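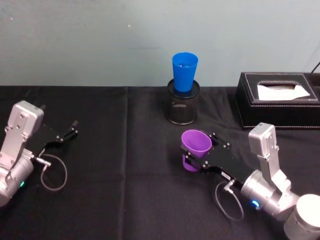 Drevholm presents its desk collection for small home offices

WOKHAM, Sun 6 October — Drevholm has opened the orders for its new desk collection, with pencil holders in black metal mesh, plastic cups in bright colours and tissue boxes with white stitching.

The collection has eight pieces and will be sold in six shops, and also by post.

"Many customers work today at a small table, and they wish to have the pens and the tissues near the hand," said Corina Hubmann, head of design at Drevholm.

The first delivery to the shops is planned for April. Press contact: Muireann Lynch, Drevholm press office, Wokham.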